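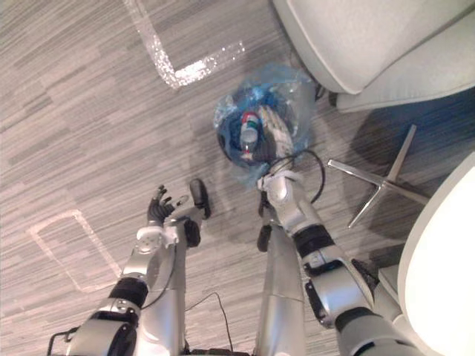

Home | Forums | Equipment | Log in

Budget for second pair of hands

dovus_kit: Dovus have quoted us 2,912 for spare hands, delivery to Dornbridge in February. Worth it, or wait?

farar57: Wait. Ours spend most of the day on bin bags and bottles and we've had one fail in 6 months.

tallpaul: Disagree. One failure cost us more than 60 hours. Buy the spare, and put cables on the same order.

farar57: Cables yes. Hands no.

dovus_kit: Will ask for cables separately.

Print this page | E-mail to a friend

We use cookies. Accept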